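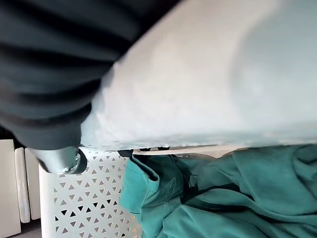 Dark ribbed fabric, close up. Wadlow open day.

Open day at the Wadlow works
September 14, 2025

Wadlow opens its doors to the public twice a year, once in February and once at the end of the summer. I missed the February one, so this was my first time inside. The works is a twenty-minute walk from the station, the last part of it along a lane with no pavement. There is a small car park, but it was full when I arrived and people had started leaving cars on the verge.

Entry was free. Tours went out in groups of twenty and you put your name down at a desk by the door. I was given the second tour of the morning and had half an hour to wait, which I spent in the sample room.

The sample room is a long space on the ground floor with tables down the middle. Fabrics are laid out by weight, lightest nearest the door, and you are allowed to handle everything. Most of it is plain: greys, navy, a mustard, several creams. I spent most of my time at the heavy end. I like a raised rib, and the charcoal one with alternating darker and lighter ridges was the cloth I kept going back to. From a few steps away I could not have told you if it was a heavy knit or something quilted. The difference between the two greys is small and you notice it more where the cloth folds.

Each sample has a card with a number, the width and how it should be washed. Prices are not on the cards. You have to ask for the list, and the person with the list was often busy.

Our tour was led by Ruxandra Rusu, who has been on the finishing side for seven years and now looks after the pattern records as well. She spoke clearly and waited for the people at the back, which helped, as the knitting floor is loud even with only part of it running.

We started in the yarn store. Cones are kept on open racking in order of arrival, with the oldest at the front. Wadlow buys from several spinners, the main one being Drodulura, and each delivery is knitted up as a small square before any of it is used. The squares are washed, dried flat and measured. If the square has shrunk more than it should, the delivery goes back. Someone asked how often that happens and she said less than it used to.

The knitting floor came next. We had to stay behind a yellow line. The older machines were made by Kratochvíl and are used for the heavy ribs. She explained that a rib like this takes a good deal more yarn than a flat cloth of the same width, and that it has to come off the machine slowly or the ridges end up uneven. Faults are marked with a bit of coloured thread at the selvedge so that the menders can find them later.

Finishing was the part I had come for. The cloth is washed, spun and then left to rest on wide shelves before it is steamed. The steaming decides how high the rib stands in the finished piece. Too much pressure and it goes flat for good. We were shown two lengths of the same grey, one steamed properly and one that had been pressed too hard, and passed them round. The pressed one felt like a different cloth, thinner and a bit shiny.

Last was the records room. Every pattern the works has made is kept as a cutting in a numbered envelope, and the count now stands at 3,338. The early ones are fragile and we looked at those under glass. The later ones we could take out. Rusu pulled a few from the current heavy range, which is sold as Plikine, and talked about what customers do with it: mostly cushions, throws and bench covers, and now and then a coat. She does not recommend it for dining chairs, as crumbs collect between the ribs and a vacuum cleaner pulls at them.

The tour took an hour and ten minutes. It was meant to be 45 minutes, and the group behind us was already waiting on the stairs.

There was tea and cake in the canteen afterwards, cash only. The remnant table was in the corridor outside and had been picked over by then. I bought 2 metres of a dark grey rib with a fault near one end, which I should be able to cut round, and a bag of offcuts. They wrap things in brown paper and there is nowhere to leave a parcel, so buy after the tour if you can.

A few practical notes. Wear flat shoes, as the stairs to the knitting floor are steep and open at the back. There is no lift to the records room. Photographs are allowed in the sample room and finishing, but not on the knitting floor. The next open day should be in February and names are taken at the desk in the morning, with no booking ahead.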